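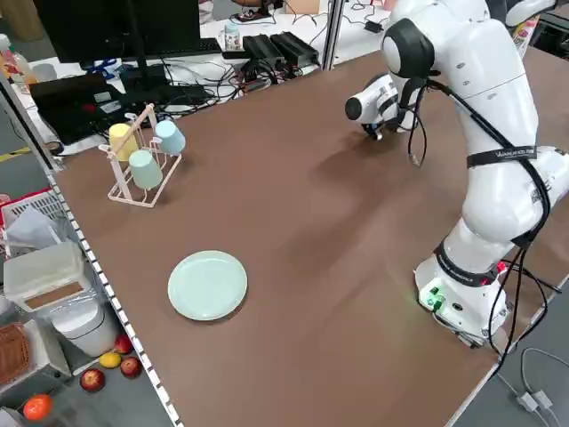 New opening hours at the Markora reading room

2021-05-16

Dear members,

From June the reading room on the second floor will be open again on three afternoons every week, between 2 and 6. Many of you have written to us and asked when this would happen, and we thank you for your patience. The borrowing desk downstairs keeps its present hours.

During the closed months we have put the local history shelves in a new order. The old order was made in 2011, when the Hegedűs family gave us their collection, and it followed the boxes in which the books arrived. Now the books stand by village and then by year. If you look for the Prembridge parish papers, they are at the left of the window, on the two lowest shelves. The maps did not move.

We ask you to reserve a seat before you come. There are 11 seats at present, and you can reserve by telephone or at the borrowing desk. One reservation is good for the whole afternoon. Please bring your member card also if we know you well.

Copies from bound newspapers are possible again, but only the staff may make them. You fill in a yellow slip with the title, the date and the page, and you receive the copies the next open afternoon. Loose papers you may photograph yourself without flash.

Ákos Veres is still collecting recipes for the small cookbook of the region. He has already 200 of them, mostly cakes and soups, and he would be glad to have more dishes with fish or with beans. Handwritten pages are welcome, and he returns every original after he has copied it. You can leave them at the desk in an envelope with your name and address.

The next newsletter will bring the list of new books and the program for the autumn talks.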